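Wavgate opens its task teaching service to outside customers

15 November 2023

Wavgate has opened its task teaching service to small manufacturers, laundries and repair shops. Until now the service was only used on the company's own projects. Customers can send in a job they want a robot to learn, and Wavgate operators will show the robot how to do it, either by moving the arms by hand or by driving them by remote control.

The service runs on Mitia, the company's control software, and Pustell, a pair of handheld controllers that went into daily use in August. An operator using Pustell sees what the wrist cameras see and opens and closes the grippers with a trigger. Each run is saved with the arm positions and the video, and bad runs are thrown out before training starts.

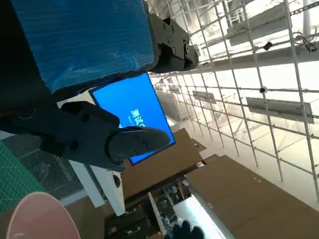
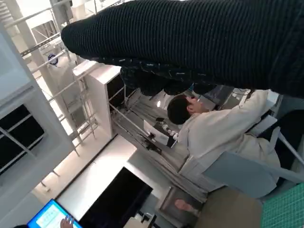

Wrist camera views from the work area. A gripper fingertip rests against a blue screen in the first; a black ribbed knit garment is close to the camera in the second.

Company News

Most jobs need up to 800 runs. Wavgate says its operators have taught 119 tasks so far, and 55 of those involve cloth or other soft goods, which are hard to program the usual way.

"A shop owner can do the job but can't write it down as code," said Gilmar Tavares, head of operations at Wavgate. "We ask them to show us a few times, and then we do it with the arms until we have enough good runs."

Hand guiding is offered for short jobs with little reach. Remote control is used for two-arm work and anything where a person's hands would block the cameras.

Erdem, a uniform rental firm, was the first outside customer. "We sent 92 garments and a page of notes," said Siebe De Graaf, plant manager at Erdem. "They rang back with questions about the sleeves."

Bookings are open now through the Wavgate website. Prices depend on the number of runs and whether parts need to be shipped.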